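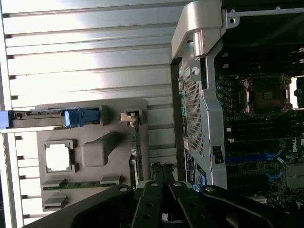
A Place for Every Part

For most of my adult life I believed that the hard part of taking a computer apart was the taking apart. You needed the right screwdriver, you needed steady hands, and you needed to remember which cable went where. I have fixed up old desktops as a hobby for a good long while now, first on a kitchen table in Ravent and later in a rented corner of a workshop in Gokent, and I've come around to a different opinion, which I'd like to set out here at more length than it probably deserves. The tray beside the computer matters more than the screwdriver does.

I mean a proper parts tray, one with a shaped spot for each thing. A holder for the processor, with raised corners. Clips that grip a memory module so it stands on its edge. A slot for a card to stand upright, and a block where the end of a drive caddy can sit. When I first saw trays like that I thought they were fussy, the sort of thing you'd buy if you had run out of useful things to buy. I owned a cereal bowl for screws and an old bath towel for everything else, and I was rather proud of both.

The towel had its merits, I'll grant it that. It was soft, it was free, and it could be shaken out over the back step when the job was over. But a towel has no opinion about where anything goes. You lay down a memory module, then a card next to it, then you need somewhere to put the drive, so you nudge the card over, and the fold in the towel swallows a screw, and an hour later you are patting the cloth all over like a man looking for his glasses. I once spent most of an evening in May hunting for a module that had slid under the hem. It was a perfectly ordinary module. I could have replaced it for the price of lunch, and I think that made me crosser.

What a fitted tray does is answer a question before you ask it. You lift the processor out, and there is its place, and your hand goes there. You don't have to decide. I hadn't understood how many small decisions were wearing me out until I stopped having to make them. My grandmother kept her sewing drawer the same way, with a groove for the shears and a little well for the thimble, and she could reach in while talking to you and come up with exactly the thing she wanted. I used to think she had a wonderful memory. She had a wonderful drawer.

There's another benefit, and it's the one I'd argue for hardest. An empty space in a fitted tray tells you something. If every part has come out and one clip is holding air, then a part is missing, and you know it while the computer is still open in front of you. A towel can't do that. A towel with a part missing looks like a towel.

I should be fair to the other side. A friend who repairs machines for a living thinks all this is nonsense, and says that a person who works every day builds the tray in their head. Maybe so. A shaped tray also has an obvious weakness, which is that it only suits the parts it was shaped for. Mine came from a small outfit called Idero, and it was plainly made with one style of desktop in mind. The first time I brought home an odd machine with a card too long for the slot, I stood there holding the thing and feeling quite let down. I ended up laying it on the towel. (I still have the towel. I'm not a monster.)

And there is some snobbery in the hobby about gear, which I don't want to feed. The Zürcher catalog will sell you a tray for $519, and I can't imagine what it does for the money. You can cut slots in a block of packing foam and get most of the good out of the idea — I did that for a year before I bought anything. Egg cartons are fine for screws. A shallow baking pan with some dividers would do very nicely. Just think about static before you set bare boards on anything, and ask somebody who knows if you aren't sure.

The only other thing I'd ask for is a bit of room. Put the tray on one side and the open case on the other, close enough that you never have to carry a part across the room, and leave your hands some space between them. I like the tray on my left. I've met people who feel just as strongly about the right, and we get along.

I've been at this long enough that the bowl of orphan screws on my shelf has become a sort of family heirloom. It hasn't gained a single screw since I started using the tray, and I've begun, very slowly, to use up the ones that are in it.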